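Where does all the leftover food go? My term project on the Skorneck dining hall

I picked this topic because I was hungry. Our first assignment sheet said to choose "a system you use every day," and I was reading it in line for lunch at Skorneck, so there you go. Most of my class went for bus routes or laundry apps. I got trays, bins and a lot of half-eaten rice.

My question started out way too big (how much food does a college waste?) and my instructor's note in the margin just said "smaller." So I made it smaller: what do people leave on their trays at lunch in one dining hall, and does the size of the plate change anything? I still think the big question is more fun, but I would still be working on it.

How I did it

The kitchen at Skorneck let me stand next to the tray return for 11 lunches in November. I had a kitchen scale, an apron that was much too long, and four bins. One bin was for bread, pasta and rice, one for vegetables and salad, one for meat and fish, and one for everything I couldn't sort, which I called Pop after the soda cups that kept landing in it. People scraped their own plates. I weighed the bins when lunch closed and wrote the numbers in a notebook that now smells like gravy.

For the first part of the study the hall used its normal big plates. Then they switched to a smaller plate they had in storage from an old catering order. The kitchen staff call the small ones Dodik plates, I never found out why, and I'm going to call them that too. Same menu, same hours, same serving spoons. You could go back for seconds as often as you wanted, just like before.

I also handed out a short paper survey. I got 20 back, and I know that's not a lot! I would hand it out at the tables next time, with pens, instead of at the exit where everybody already has a coat on and a phone out.

What I found

Bread, pasta and rice won by a mile, both before and after the plate change. I had been so sure it would be salad. I guess people who take salad really want salad, while the pasta gets piled on by whoever is serving and you feel weird saying stop.

With the Dodik plates the starch bin got lighter on most of the days. The meat bin hardly moved. The vegetable bin went up and down with no pattern I could see, except that the day with the roasted squash was terrible (I tried it, and I understand). Pop stayed about as mysterious as ever.

The surveys were my favorite part to read. Several people wrote that they take too much when they come in right after a long class, and two wrote that they didn't notice the plates had changed at all. One person wrote "bring back the big plates" and underlined it so hard the paper ripped.

I can't say the plates caused the difference. The weather got colder, there was a midterm week in there, and on the last small-plate day the hall ran out of pasta early, so of course there was less pasta in the bin. I left that day in my totals and marked it with a star. I went back and forth on this — taking it out made my chart prettier, which seemed like a bad reason.

Sorting and storing

The weighing was easy and the keeping track was hard. My first system was zip bags with labels in marker, and the marker came off as soon as the bags went in the fridge. After that I moved to plastic boxes with tape on the side, one box for each food group, and washed them between lunches.
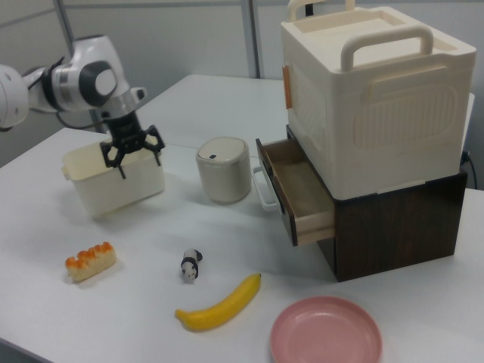 Last modified: May 2022

An open box with straight sides turned out to be the best shape for me. Round tubs waste shelf space and they roll around in the cart. I would pick something with a handle or a tab you can grab while wearing gloves, and I'd weigh each box empty and write that number right on it. I forgot to do this the first two days and had to go back and weigh the boxes later.

What I'd change

More days, for sure. I'd also like to try the same thing at Dedon, the smaller hall across campus, where you order at a counter and someone else fills the plate. If the leftovers look the same over there, then maybe plate size isn't the interesting part and I should be looking at who holds the spoon.

I'd also split the bread out from the pasta and rice. Lumping them together saved me a bin and cost me a lot of detail, and bread crusts are their own thing.

The full tables and a blank copy of the survey are in the appendix. If you want to borrow the scale, it's back in the project closet, and it needs new batteries.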